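Bin picking cell rules, a thread. We keep getting asked what our written rules look like, so I'm posting them in order, with the reasons where there is one worth giving. 1/

Background: I run the test cells at Borndale. Small shop, one bay, arms bolted to stands, bins on benches. The rules fit on two sides of paper. They started as ten lines taped to a cabinet and have been rewritten a few times. 2/

These sit on top of the risk assessment. If you don't have a risk assessment for your own cell, with your own tool and your own parts, close this thread and go do that. Copying my list won't cover you. 3/

Rule 1. The tool is part of the robot. An arm that has been assessed with one gripper has to be looked at again with a different one. New fingers count. A longer bracket counts. We got this wrong for most of a year. 4/

Rule 2. So are the parts. A foam block and a screwdriver are different hazards when they leave the fingers at speed. We keep a list of what is allowed in a bin, and anything with a point or a blade has to be on it by name before it goes in. 5/

Rule 3. Teach speed any time a person is inside the tape. No exceptions for "just nudging it." The enabling switch stays in the hand of the person who is closest to the arm, and that person is the only one who calls a move. 6/

Someone asked about two people inside the tape. We allow it if each one has an enabling device. We own one spare, so in practice it happens when the spare is charged and signed out. Otherwise one person goes in. 7/

Rule 4. Nothing moves unless it's meant to. The bin gets clamped to the bench before the first cycle. Bar clamps are fine for test work. For anything that runs a full shift we make a bolted fixture. 8/

We learned that one at the Vilta site. A finger caught the lip of a bin and shifted it, and every pick after that was off. The log had 979 attempts in it and we threw out everything after number 167. No one was hurt. It cost us the data and an afternoon. 9/

Rule 5. Check the clamp at the start and again at every break. Push the bin with your hand, arm stopped. If it moves at all, tighten it, then redo the bin calibration. Don't do the first without the second. 10/

Rule 6. Cable check. Run the wrist through its full range at teach speed and watch the cables the whole way. You want slack at the far end of the travel and no loop big enough to hook a bin wall. Look at the ties too. We replace them whenever one looks white at the bend. 11/

Floor cables are a separate line on the sheet. Anything crossing the walking path gets a cover. Coils stay at the stand. We still fail our own audit on this one more than any other. 12/

Rule 7. Write down the mix. For a mixed bin we record which objects are in it, and the order they were dropped in if the test needs that. "Assorted" is not an entry. I have read old sheets that say "assorted" and they are useless. 13/

Rule 8. Set the floor margin before you set the speed. We measure down to the bin floor with the tool that will be used, and put the limit in the controller, so the vision side can't ask for something below it. Scratches in the bottom are how you find out the margin was wrong. 14/

On bins: ours are metal with sloped walls. Parts slide toward the middle and you get fewer corner picks. Idau, the other bay we share sheets with, uses straight walls because their customer does. Test in what you'll ship in, if you know what that is. 15/

Rule 9. Stop means stop and step back. If a grip looks bad, the operator hits the stop and waits. Hands go into the bin after the arm is in hold and the drives are off. Hanging parts get a tray under them or get lowered under manual control. Nobody catches anything. 16/

The KUKA cell with a mixed bin under it. Rules 4, 6 and 7 all apply to this one.

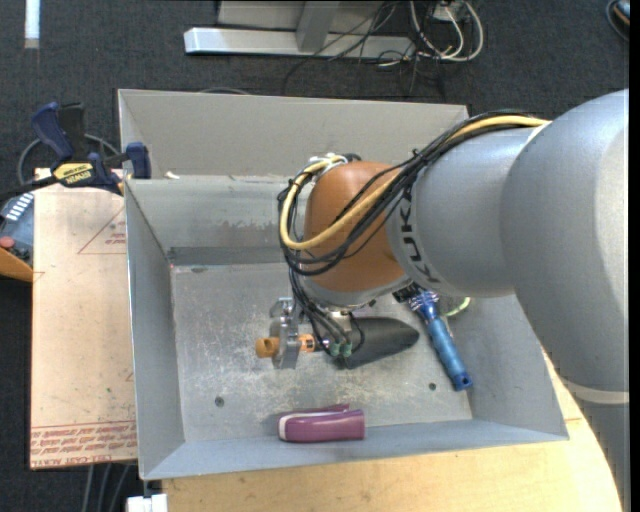 Rule 10. Clear the bench before auto. Loose hand tools, tape measures, phones, coffee. The bench next to the bin is inside the reach of the arm even if the program never goes there, and we treat reach as the limit. What stays has to be on the layout sheet. 18/

Sign-off. One person sets up, a different person signs. The signer walks the sheet with a pen and touches each thing. It takes a few minutes. If there is only one person in the bay, the cell stays in manual mode until a second one shows up. 19/

How well do we follow it? In August I went back through the sheets and 95 percent were complete. The missing ones were nearly all the break-time clamp check. We moved that box to the top of the page and it has been better. 20/

Things I'd like to add and haven't: a rule for worn finger pads, and a limit on how long one operator watches a cell. Taşdemir has a wear card for pads that I like, with a cutoff by thickness. If you have something similar in writing, please send it. 21/

Few people have asked for the sheet as a file. I'll post it once the pad rule is in. It's plain text, two pages, change whatever you need for your cell. 22/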